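Tesex Container, Light Gray, with Work Panel

Item: Tesex set, light gray
Maker: Husatik
Sold by: Hurenau
Availability: In stock, ships from May

The Tesex set is a shallow plastic container and a flat work panel, sold together. It is meant for craft tables, classrooms and workbenches where small, soft or round items get handled and put down many times a day. Most of our customers use it for modeling compound, foam shapes and practice balls. It also works for parts that roll away when you set them on a bare table.

The container

The container is a rounded rectangle with no sharp corners to clean around. It has a wide rim with a thin raised lip. The rim is wide enough to pick up from any side, and it will take a paper label on the long edge. The walls slope in toward the floor, so a ball set against the side moves down to the bottom and stays in the container. The floor has low molded ridges.

The color is a plain light gray. White items show up on it better than they do in a white container, and it does not look as dirty as a black one when it has been dusted with flour or talc.

The panel

The panel is smooth and pale with straight edges. It has no print, grid or logo on the working side. It lies flat on a table or stands upright behind the container as a plain background. Wipe it with a damp cloth before you roll anything on it. Grit left on the panel will end up in soft material.
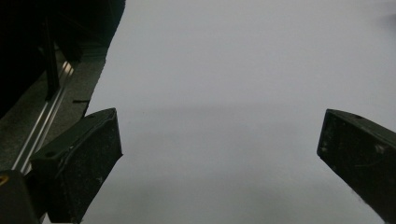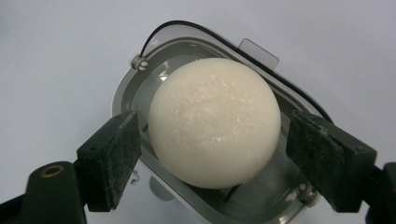
First picture: smooth, pale gray-white surface. Second picture: white ball over the light gray container.

Sizes and contents

Container length: 46 cm
Container depth: 6 cm
Panel thickness: 3 mm
Container color: light gray
Panel color: pale gray-white
In the box: one container, one panel, one care sheet
Classroom case: 20 sets

White balls and other filling are sold separately. See the Ertürk page for balls and refill packs.

Care

Wash the container by hand in warm water with dish soap. Rinse the floor well, as soap can collect along the ridges. Let it dry upside down on a rack. Do not put the container or the panel in a dishwasher, and keep both away from hot plates and heat guns.

Dried compound comes off the panel with a plastic scraper. Metal scrapers leave marks. If compound has dried on the container floor, soak it overnight and brush it out with a soft nylon brush.

Storage

Containers nest when they are empty. Keep panels flat or upright with support along the whole edge. A panel left leaning at a steep angle can take a bend over time.

Ordering

Single sets ship in a flat carton. Classroom cases ship on request, and the containers come already nested. Replacement panels can be ordered without the container. Please give the container length when you order a replacement, so that we send the matching panel.

Returns are accepted on unused sets in the original carton.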